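Old Dell tower, worth adding memory or is the shop having me on?

Posted in Desktops and Upgrades

Tamer Dabbas
I've got an old Dell desktop that's slowed to a crawl. The shop says more RAM will "bring it back to life", which is what they said about the last thing they sold me. Before I hand over any money I'd like to hear from people who aren't on commission. Pics with the side panel off:

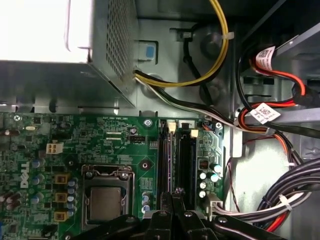
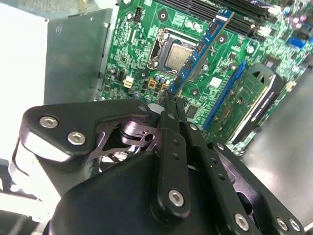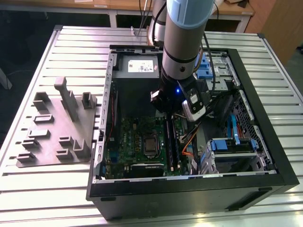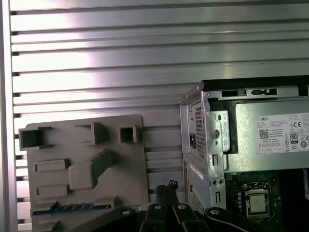 Does adding memory to an old desktop really make it faster?

Only if it's running short of memory in the first place. Open Task Manager when the computer is at its slowest and look at the memory figure. If it's sitting near the top, more RAM will help a fair bit. If it's at half and the disk is flat out at 100 per cent, the disk is your problem and the RAM money is wasted.

Siham Chidiac
I wrote the reply above from my phone and it posted without my name, sorry. A bit more now I'm at a keyboard.

I'd be wary of any shop that recommends a part before looking at what the machine is doing. Ask them what memory use was when they tested it. If they can't tell you, they didn't test it.

If you do go ahead, get the service tag off the case and look up the manual for your exact model. It will tell you the type of memory and the most the board will take. DDR3 and DDR4 don't swap, the notch is in a different spot, and a stick that won't go in with firm even pressure on both ends is either backwards or the wrong kind. Don't lean on it. Fit them as a matched pair in the slots the manual names. Shut down, pull the power lead out of the wall, hold the power button for a few seconds, and touch bare metal on the case before you pick up the new stick.

I put 2 sticks in my mum's tower in December. It made a difference with the browser open and no difference whatsoever to how long it took to start up. The solid state drive fixed that, and it cost less than the memory did.

Issa
just get more ram mate, cant have too much. did mine and its 1000 times faster

Wusine
1000 times. Right.

My two cents, and I've been burnt on this. Bought "compatible" memory from a marketplace seller who swore it suited my model. It was server memory. The computer beeped at me and did nothing else, and it took 18 emails to get my money back. Buy from somewhere with a returns counter you can stand at.

Also, if the machine won't start after you've put the new stick in, don't panic and don't let anyone sell you a motherboard. Take it out, put the old one back, try again. Nine times out of ten it wasn't pushed home. Check you haven't knocked a cable off one of the drives while your hands were in there as well, that one had me going for a whole evening.

I'm not sold on the idea that an old desktop is worth much spending at all. What would a refurbished one cost you? Around here it's roughly the price of the upgrade plus the shop's labour, and you'd get a newer processor with it.

Tamer Dabbas
Thanks all. Checked at 4 in the afternoon with my usual stuff open and memory was under half, disk at 100. So the shop was guessing, as suspected. Will ring them and ask what they based it on. Not paying their labour charge for a drive either, if I can do the swap at home with a screwdriver. Is there a brand to avoid?

Siham Chidiac
Avoid anything with no brand on it and a capacity that looks too good for the price. Back your files up first, and check the backup opens on another computer before you touch the old drive.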